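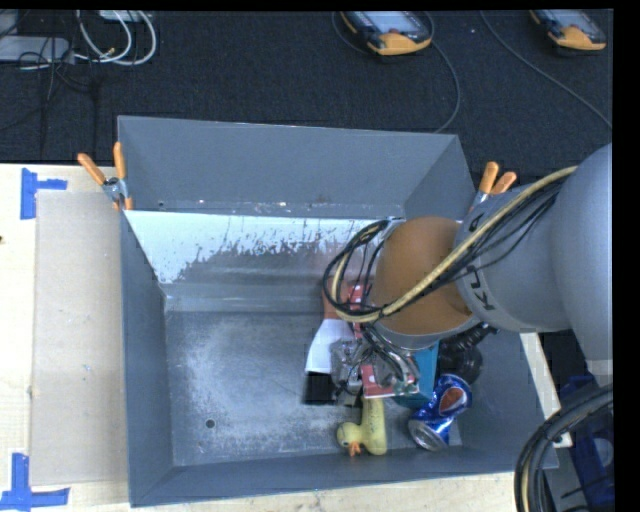

Chiller log, galley kitchen at Prallholm

The December audit covered 243 meal trays from the evening shift. Muchen Du probed each one at the loading door and wrote down the core temperature. Limit is 41 F. Nine trays were over, all from the same cart.

The cart had waited by the dish line while Tetteh Asamoah looked for a missing seal number. The door gasket was also torn at the lower hinge. I have ordered a new one from Plurnel. Until it is fitted, that cart carries dry goods only.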